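Pisau Bench Vise, Model 87
Sold by Todwood Hand Tools

Product details

The Pisau 87 is a mid-size bench vise for home shops, bike repair and light metal work. The body is cast iron and the jaws are steel, with a fine crosshatch that can be turned around to a smooth side when you don't want marks on the work. Jaw opening is 6 inches. The main screw is fully covered, so filings stay off the thread.

We have carried this vise at the Moridham store since it replaced the older Pons model. The bolt pattern is the same, so if you have a Pons on your bench now, the new one drops onto the same holes.

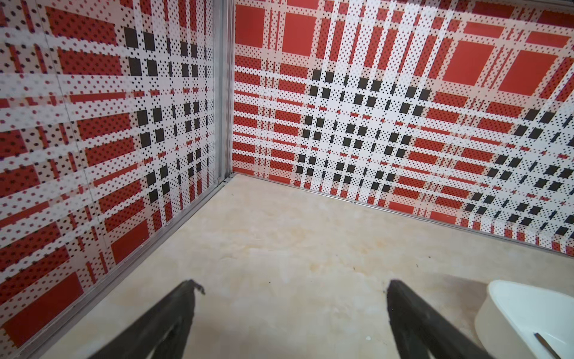 Didier Barbier writes: I moved over from the Pons in April and the holes did line up, but my old bolts were too short. The base is thicker. Check yours before you take the old vise off the bench.

That is correct, and we now pack four longer bolts with each vise. Orders placed before the change can have a set mailed free. Send us your order number through the contact form.

Mounting

The vise needs a solid top. Hardwood or a thick laminated bench is fine. On a thin top, put a steel plate or a piece of hardwood underneath and run the bolts through both. Set the base so the fixed jaw sits just past the front edge of the bench – long pieces can then hang straight down to the floor.

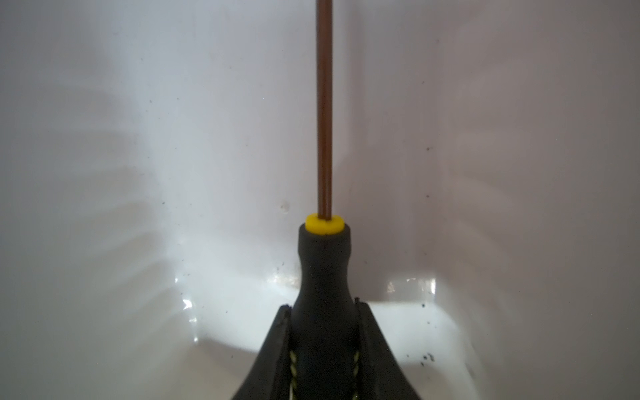
Jaw plates are held by two slotted screws each, and they come from the factory very tight. Back them out with the vise bolted down and the jaws half open. A thin-shafted screwdriver like the one with the yellow collar is handy for starting and spinning screws, but for breaking these loose you want a wide blade that fills the slot. Put a drop of oil on the threads when the plates go back in.

The swivel base turns through a full circle and locks with one lever. If the lever ends up in an awkward spot, pull it outward, turn it to where you want it and let it snap back. It does not need to be forced.
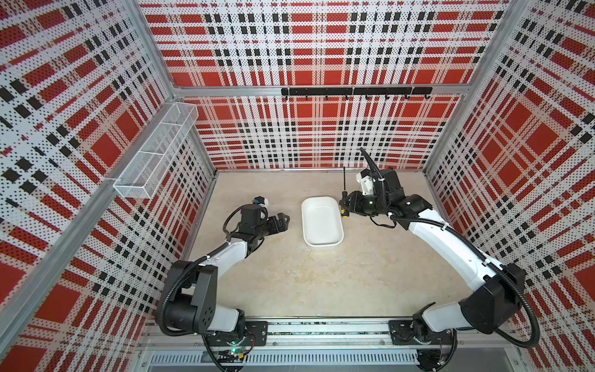 After the first week of use, go over the mounting bolts again with a wrench. Wood gives a little under the base and the bolts can loosen.

Ordering

Item number 3080: vise with swivel base, bolts and reversible jaw plates
Item number 3000: replacement jaw plates, pair, with screws

Soft jaw covers are sold separately. The vise ships in its own box and is heavy, so please have someone help you lift it out. Store pickup at Moridham is free, and orders in before noon are ready the same afternoon.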